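How to Clear and Reset a Shared Worktable

By Mared Mostyn
20 January 2026
169 shares | 3 comments

A worktable that several people use fills up in a few days. Plugs get left where they were pulled out, somebody's lunch things end up next to the wiring, and the one clear patch gets smaller until there is no room to put down a notebook. The method below takes me one short session at the end of the day. It suits any table that has a fixed piece of electrical kit on it as well as the usual loose bits.

What you need

A tray with a raised edge, a soft cloth, a few reusable cable ties, masking tape and a pen. I use Stidska ties, but any hook-and-loop sort will do. Don't use the plastic ones you have to cut off. Sooner or later someone will cut the cable as well.

Step 1. Stop and switch off

Finish whatever is running and switch it off in the normal way. The emergency stop is for emergencies and shouldn't be used as the everyday off switch. Then isolate the equipment at the wall if it's yours to isolate. If it isn't, ask, and leave anything connected alone until you have an answer.

Step 2. Decide what stays

Control boxes stay where they are. The front needs to be within easy reach, and there should be nothing stacked on top or leaning against the switches. Keep a hand's width clear in front of any stop button, more if people work there in gloves. A mug or a box of tissues in that gap is enough to slow someone down.

Everything else on the table is either in use this week or it goes on the tray.

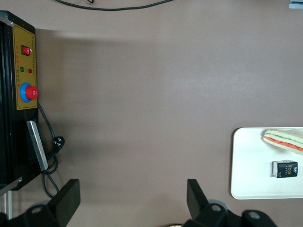
Work from the box outwards. Follow each cable with your fingers from where it leaves the casing to where it ends, and put a tape flag on it at both ends before you move it. Write what it feeds, in full words. "PSU 2" meant something to me in February and nothing at all by the summer.

Loose multi-pin plugs need a bit more care. Look at the pins before you put one away. If any are bent, tag the plug and set it aside. Don't leave it face up on the table, where crumbs and swarf can get in. A small cloth bag over the end is fine, tied on loosely.

Step 3. Coil the cables

Make wide loops, wider than you think you need, and let the cable turn the way it wants to. Tight coils are hard on the cable where it enters the plug. Tie each coil once and lay it behind the box or hang it from a hook under the table edge — never over the front of the panel.

Step 4. Fill the tray

Small things go on the tray in one layer. Play food, pens, spare fixings and tissues can all share it for now. Carry the tray to a shelf and sort it there.

Step 5. Wipe down

Use a dry cloth near anything electrical and a barely damp one elsewhere. Matt surfaces show smears, so go over them again with a dry cloth. Leave the table to dry before you switch anything back on.

Comments (3)

Dilwyn Gape
We do much the same but with coloured tape, one colour per machine. Saves reading my handwriting.

Seren Gronow
What do you do with cables that have no obvious home? I have a drawer full.

Mared Mostyn
Seren — tag them with the date and bin the untouched ones after a year. Check with whoever else uses the drawer first.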